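# Papier-mâché as a test of household manipulation

Most lists of chores for robots start with laundry and dishes. I'd like to make the case for papier-mâché. My daughter's class did it in September, I spent two evenings picking dried paste off the kitchen floor, and since then I have used it as my private yardstick whenever somebody forwards me an article claiming that general-purpose household machines are nearly ready.

The reason is that it stacks several unsolved problems on one cheap object. Take them in order of how much trouble they cause.

**The substrate.** A balloon is light, rolls freely and deforms under load. A gripper that holds it firmly enough to stop it rotating will dent it, and a dented balloon pushes back somewhere else and lifts paper that was already laid flat. People deal with this by barely holding it at all. They steady it with a knuckle or the side of a palm, and they change contact every second or two. Position control alone is hopeless for this. You need compliance at the wrist or in the fingers, and preferably both.

**The material.** Thin paper changes its mechanical properties when it takes up paste. Dry, it behaves like a stiff sheet with a crease memory. Wet, it has next to no bending stiffness and tears at a fraction of the load. The interval between those states is short, and it depends on how thick the paste was mixed. Horacio Painemal, who used to work on composite layup and now mostly complains about it, pointed out to me that the same difficulty keeps people employed laying prepreg by hand on curved tooling. Tacky ply, doubly curved surface, no wrinkles allowed. The papier-mâché version has looser tolerances, but the physics is closely related.

**Release.** Grasping gets the attention in published work. Letting go is harder when the workpiece sticks to the finger as well as it sticks to the target. A person rolls the fingertip off the paper, or pins the piece with the other hand and slides away. Both are small motions with a tangential component, and a hand with rigid pads and a simple open command does neither.
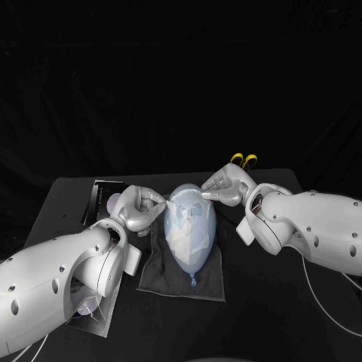 **Coverage.** At some point the worker has to decide where the next piece goes. On a translucent base this is easier than it sounds for a camera, as contrast between covered and bare areas is decent on the first layer. By the third layer it is nearly useless. Everything is off-white, and the only clue to thickness is how much of the base color still shows through. Children solve this by putting more paper wherever they feel like it, and the results generally hold.

How close are we? My reading is that single steps are within reach and the full job isn't. Picking up one loose strip and placing it on a curved surface, with two arms and decent fingers, looks like something a trained policy can manage under good lighting. Running 44 strips in a row without a person stepping in is a different matter. If each placement succeeds 95 percent of the time, the chance of getting through all 44 clean is a little over ten percent. The arithmetic is unkind to every long chore, and it is why I discount short clips.

Recovery would change that number more than better grasping would. A strip that lands folded can be peeled and relaid if you notice within a few seconds. I'd take a slow system that notices over a fast one that doesn't.

I put this to Elfriede Weidemann on Thursday. She disagreed with the choice of task. Her view is that it flatters the machine: a bad papier-mâché bowl is still a papier-mâché bowl, whereas a badly loaded dishwasher breaks glasses. Fair. She would use bed-making, with a fitted sheet, against a wall. I have no counterargument except that beds are expensive to set up in a lab and balloons are not.

Shop floors are ahead on paper because the fixtures do half the work. Put the balloon in a cup-shaped cradle, pre-cut the strips, meter the paste, and the task shrinks to something an ordinary industrial arm could probably do. No kitchen is going to be fixtured that way – certainly not mine – and I think that is where the remaining distance lies.

Next post will be on paste ratios, which I got wrong twice. Flour and water at equal volumes is too thick.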